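**Sorting a mixed box of small hardware, where do you even start?**

Posted March 10, 2020 in Workshop & Garage

I bought a clear-out box from Valerlow (lot 1490, for the curious) and I'm having a ball with it! Clips, stubby plugs, push buttons, odd brackets, all in together. I'd like it put away by May in my Stitley drawers. Do I sort by size, by material or by job? And do electrical bits get their own place?

**Reply 1** (304 helpful)

By job, every time! Size feels tidy for a week and then you're hunting through five drawers for one clip. Lay down a plain surface, tip out a handful, and make little groups of things you'd reach for together. Plumbing and pipe bits, fasteners, switches, mysteries. Yes, keep a mystery drawer, mine is the best one in the shop.

Switches definitely get their own drawer. Leave the contact block on the button if they came joined, it's a pain matching them up later. I wrap each one in a scrap of paper so the terminals don't scratch the caps, and put the color on the label (red and yellow are easy to mix up when all you wrote is "button").

A small cluster with a white clip, then a red and a yellow push button:
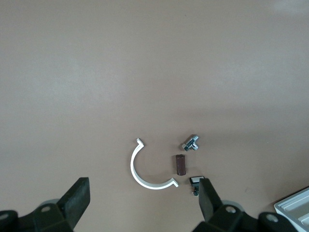
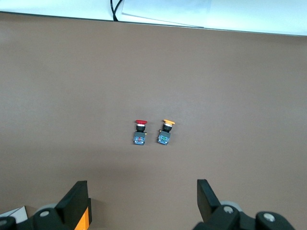 Do a handful a night and stop while it's still fun. I got through 2 Gasari tubs that way over one winter and was sad when they ran out.

**Reply 2** (2 helpful)

muffin tin. works great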